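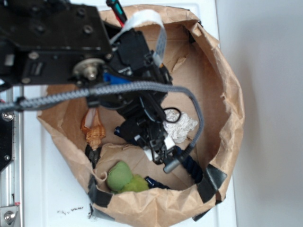 Ticket 322 – Scrap bags splitting down the inside seam
Product: Clendo brown paper bag, medium, flat bottom
Opened by: Jeanie Moffat, Avley packing room
Assigned to: Daichi Sakai, Curar customer support
Status: Solved, waiting for replacement carton

Jeanie Moffat, 09:12
We buy your medium brown bags by the carton (1000 to a carton) and use them for our craft scrap bags. Each one gets a mix of short ends and soft bits: rope, felt, ribbon, foil, tissue to fill. We fold the top down and seal it with a paper label. Since we opened the new carton in April a good many have split down the inside seam, mostly when the top is folded outwards so people can see in. The old carton never did this. The batch number printed on the new carton is 322. The one before was 318.

Daichi Sakai, 09:50
Thanks Jeanie. Could you let me know the following:
Where the carton is stored, and whether it stands on the floor.
How full the bags are when they split.
Whether the split starts at the top edge or at the base.
Whether you have any bags left from 318.

Jeanie Moffat, 10:31
Storage: bottom shelf of the metal rack by the back door, carton open.
Fullness: under half. There is nothing heavy in them.
Split: top edge, then down.
Old batch: a few left in the drawer, yes.

Daichi Sakai, 11:05
Please try 5 bags from each batch. Use the same contents in each, open them fully, fold the top outwards once all the way round, then take everything out and put it back in. Leave the bag standing on the table while you do it. Write down where any tear starts.

Jeanie Moffat, 13:40
Done. Negin Asadi did the folding for both lots so it was the same pair of hands. All the 318 bags held. Three of the 322 bags went at the seam, one on the first fold and two when we were putting things back. The contents were a length of navy rope, white tissue, something green and soft, and foil.

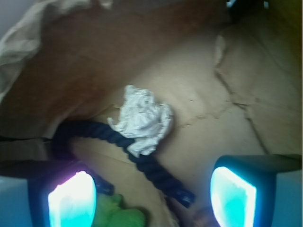 The rope is the stiffest thing we put in, so I did wonder about that. Negin repeated it with tissue only and another 322 bag went in the same place. I don't think it is the rope, although it can't help to have it pushing on the side.

Daichi Sakai, 14:15
Agreed, the rope alone would not do it. I have asked Kamran Zamani in our warehouse to pull a carton of 322 and look at the glue line.

Kamran Zamani, 15:02
Pulled one carton. The glue line on this batch sits further in from the edge than it should, which leaves a loose strip of paper along the seam. When the top is folded outwards the strip lifts and the seam goes with it. Bags that stay upright with the top rolled inwards are fine. I tried it on a handful and could not get them to tear that way. I also left a few open overnight near the loading door and those were worse.

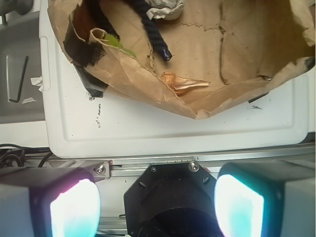
Daichi Sakai, 09:20, next morning
Jeanie, Kamran's notes are above, and they match what you have told us. Your storage may be making it worse but it is not the cause. Look for a jagged tear running across the inside of the paper when the bag is folded open. Any bag like that should be taken out of use. Tape is not a good repair either: with black tape over the edge the paper is still creased and torn further round, and the tape frays. Small pieces such as a scrap of copper-coloured foil can stay on the bottom when you empty a torn bag, so check before you put it in the recycling.

Jeanie Moffat, 10:08
Thanks. We have moved the carton to the top shelf, away from the door, and closed the flaps. We are rolling the tops inwards for now – it looks less nice on the table but they hold. Lieselotte Hagedorn runs our Ramasamy stall and has some made up already, so she will want to know what to do with them.

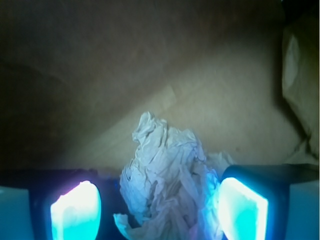

Do the bags that are already filled need to be emptied and repacked?

Only if the seam has started to lift at the top edge. Sound ones can go out as they are, with the top left upright or rolled inwards.

Daichi Sakai, 11:30
Replacement carton booked, from a later batch. Please keep the rest of 322 for upright use or recycle it, there is no need to send it back. I will leave the ticket open until the new carton arrives.

Jeanie Moffat, 11:42
Fine by us. Please put my name on the delivery label, the last one went to the wrong unit.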